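Ticket 3887 – hand gripper closes late on cartons, grip force reading stuck
2023-06-04, Yuk-lan Kwok, Bralham test room 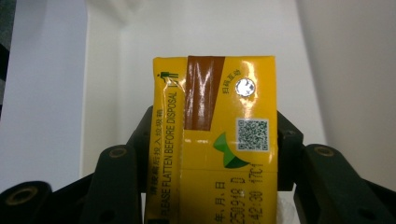

p. 2 of 2

Continued from p. 1. Same hand-held unit, black fingers, drink carton upright between them. Fingers sit on the lower half and the upper face stays clear, so the grip position is fine. Fault is in the numbers.

Symptom: force value freezes at 102 when the fingers touch, then jumps to 200 a moment later. By then the carton is getting squeezed. Two cartons burst this morning, juice in the left finger joint. Cleaned it, dried it, no change.

Tried so far
– swapped cable for the one off the Novero bench. Same.
– rezeroed with fingers open. Good for a few grips then back to 102
– older firmware. Worse, no reading at all, went back
– foam block instead of carton. Fault still there so not the shiny surface like Matúš thought

Matúš Krajčí replied: check the screws at the finger links, one was loose on the Christodoulou unit and gave the same freeze. Checked. All tight. Marked them with paint pen anyway.

Next I unplugged the force board and put it back in. Connector felt loose going in, no click. Held it down with a finger and the value tracked properly the whole time. Let go – froze again. So its the connector or the clip on it. Pretty sure.

Asked Cesadis for a replacement board, no answer yet. Tape on the connector for now but do NOT run full cartons with it taped, empties only, and keep fingers out from between the links while its powered. It closed on me once with the trigger released. No injury, just a pinch, but thats why I bumped this to high.

Status: open, waiting on part. Matúš has the unit till then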